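Haushalt & Textil | Rundbrief Peston

Strick richtig zusammenlegen: Was sich bei Zopfmustern bewährt hat

Im Januar kamen mehrere Zuschriften zu dicken Pullovern, die nach ein paar Wochen im Schrank Knicke haben oder an den Schultern ausgebeult sind. Wir haben das Thema damals auf später verschoben, weil der Beitrag über Bettwäsche schon gesetzt war. Jetzt, wo die meisten Wintersachen ohnehin weggeräumt werden, passt es besser.

Vorweg: Grober Strick gehört nicht auf den Bügel. Das Eigengewicht zieht die Maschen nach unten, und an den Schultern drücken sich die Bügelenden durch. Bei glattem, feinem Strick geht das eine Weile gut, bei Zopfmuster nicht. Die Zöpfe haben mehr Garn auf der gleichen Fläche als der Rest und sind entsprechend schwer. Wer trotzdem hängen will oder muss, legt den Pullover längs zusammen und schlägt ihn über den Steg einer Hose. Die Ärmel kommen von beiden Seiten darüber.

Für den Schrank oder die Kommode gibt es im Grunde zwei Wege, flach legen oder rollen.

Flach gelegt wird so: Pullover mit der Vorderseite nach unten auf eine glatte Fläche legen, am besten auf das gemachte Bett, da ist genug Platz. Mit der Hand von der Mitte nach außen streichen. Beide Ärmel gerade über den Rücken legen, ohne sie zu dehnen. Dann die Seiten ein Stück einschlagen und den Pullover von unten her einmal falten, bei langen Modellen zweimal. Die Falte soll neben dem Zopf liegen oder quer dazu verlaufen. Eine Längsfalte mitten durch den Zopf sieht man noch nach dem zweiten Tragen.

Gerollt wird von unten nach oben, also vom Bund zum Kragen. Der Anfang ist derselbe, Ärmel nach hinten, Seiten einschlagen. Danach locker aufrollen, ohne Druck. Ein dicker Rippkragen bleibt außen liegen, sonst wird die Rolle in der Mitte zu fest und der Kragen steht später ab. Rippen geben zwar nach und ziehen sich wieder zusammen, aber nur, wenn sie nicht monatelang gequetscht werden.

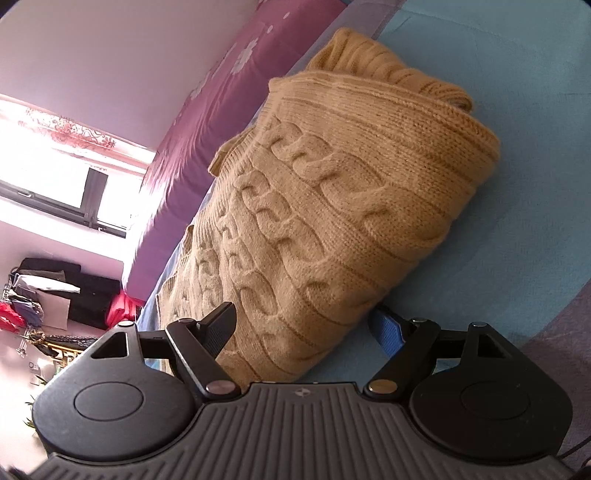 Zopfstrick in Camel auf hellblauem Laken, das gerippte Ende zur Rolle umgelegt.

Am Rand der Rolle sollte kein loses Stück überstehen. Das bleibt in der Schublade hängen, und gerade bei Garn mit etwas Flaum zieht man sich schnell eine Schlaufe heraus. Wenn es passiert ist: nicht abschneiden. Die Schlaufe mit einer stumpfen Stopfnadel nach innen ziehen und den Strick rundherum vorsichtig in Form zupfen.

Wie hoch man stapeln kann, hängt vom Fach ab. In einem normalen Regal liegen bei uns nicht mehr als 4 grobe Pullover übereinander, die schwersten unten. Ist das Fach 40 cm tief, passt der Pullover einmal quer gefaltet hinein, ohne vorne überzustehen. Bei flacheren Fächern ist Rollen die bessere Lösung. In Schubladen rollen wir grundsätzlich, dann sieht man von oben alles und muss nicht den halben Stapel herausnehmen.

Zum Wegräumen über den Sommer noch einige Punkte:

Nur Sauberes einlagern. Das klingt selbstverständlich, aber ein Pullover, der einen Nachmittag lang getragen wurde, gilt vielen noch als frisch. Motten gehen an Stellen mit Schweiß und Essensresten zuerst, also Kragen, Achseln, Bündchen. Wer nicht waschen will, lüftet wenigstens gründlich und bürstet die Sachen ab.

Ganz durchtrocknen lassen. In den Zöpfen sitzt die Feuchtigkeit länger als in den glatten Partien. Nach dem Waschen also liegend trocknen, zwischendurch wenden und lieber einen Tag zugeben. Fühlen sich die dicken Stellen noch kühl an, ist der Pullover nicht so weit.

Stoffbeutel statt Plastik. Ein alter Kissenbezug mit Knopfleiste reicht völlig. In einen Bezug gehen 2 Rollen, bei dünneren Sachen 3. Vakuumbeutel sparen Platz, drücken aber das Muster platt — für Daunenjacken mag man darüber streiten, für Zopfstrick nehmen wir sie nicht.

Lavendel und Zeder wirken nur, solange man sie riecht. Holz ab und zu anschleifen, Säckchen austauschen.

Fusseln und Knötchen am besten vor dem Einlagern entfernen. Mit dem Rasierer nur auf den glatten Partien arbeiten und um die Zöpfe herum von Hand zupfen oder einen Strickkamm nehmen. Die erhabenen Maschen geraten sonst zu leicht unter die Klinge.

Abelardo Apaza aus der Redaktion lagert seine Wintersachen seit Jahren in einer flachen Kiste unter dem Bett, auf einem alten Laken, das er oben wieder zuschlägt. Das Laken hält den Staub ab und lässt sich im Herbst samt Inhalt herausziehen. Einmal im Sommer macht er die Kiste auf, schüttelt alles aus und rollt es neu, damit die Falten nicht immer an derselben Stelle sitzen. Das können wir zur Nachahmung empfehlen, es dauert keine halbe Stunde.

Und wenn doch ein Knick drin ist: Den Pullover über Nacht flach auslegen, ein leicht feuchtes Tuch auf die Stelle, nicht bügeln. Wenn das nicht reicht, mit dem Dampf aus etwas Abstand darübergehen und mit der Hand nachformen. Das Eisen soll die Wolle dabei nicht berühren. Vor dem Anziehen wieder ganz trocknen lassen.

In der nächsten Ausgabe geht es um Schals und Mützen, vor allem um die Frage, wohin damit, wenn die Garderobe im Flur nur aus Haken besteht. Zuschriften dazu nehmen wir gern noch an.

Stand: 06.06.2019

Schlagwörter: Strick, Aufbewahrung, Kleiderschrank

3 Kommentare · 40-mal geteilt

Sie möchten den Rundbrief regelmäßig erhalten? Tragen Sie Ihre E-Mail-Adresse ein. Die Abmeldung ist jederzeit über den Link am Ende jeder Ausgabe möglich.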